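The Jester Pads
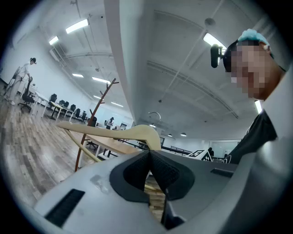
Worlow, third floor. Hanger trial, Jester pads fitted.

Jae-hoon Koo kept two columns in the log, one for Jester and one for Kramer. The pads were the only variable. Housing, cable, firmware and hanger were the same for both.

The protocol was short. Take the hanger by the shoulder bar, lift it clear, hold, hang it on the coat rack, release. A trial passed if the bar did not rotate more than 12 degrees in the fingers. He read the angle off the replay, wrote it down, and reset.

Kramer had gone first, in January. Kramer pads were harder and had finished with 80 passes in 100. The failures were all of one type. The bar turned under the weight of the hook, slowly, and came to rest against the heel of the notch. Koo had written "creep" beside the first of them and ditto marks beside the others.

Jester was at 61 trials and had not failed.

He did not like it. A pad that never slipped gave him nothing to plot. He cleaned the fingers with alcohol, ran the zero again, and checked that the logger was writing to the correct folder. It was. He did trial 62. It passed.

At 4:40 p.m. the purchasing office at Jolside called.

"We need a recommendation by six," the woman said. "Jester or Kramer."

"I have 38 trials left."

"Would they change the answer?"

Koo looked at the columns. For Kramer to win, Jester would have to fail more than half of what remained.

"No," he said.

"Then it's Jester."

"It's Jester when I finish."

She said six again and hung up.

He went on. Lift, hold, hang, release. By trial 80 he had stopped watching the angle and was listening to the pads. They made a small dry sound as they closed, and the sound had a second part to it, a tick, which he did not remember from the morning. He scrolled back and played the audio from trial 5. No tick. Trial 40, no tick. Trial 71, a tick.

He opened the fingers and ran a thumbnail along the seam where the left pad met its backing. The nail went in a little way.

The log had no column for this. He added one, headed it "bond," and entered the trial number where the sound began. Then he opened the supplier sheet. The order on hold at Jolside was for 1,276 pairs.

It was 5:25. He closed the fingers on the shoulder bar and started trial 81.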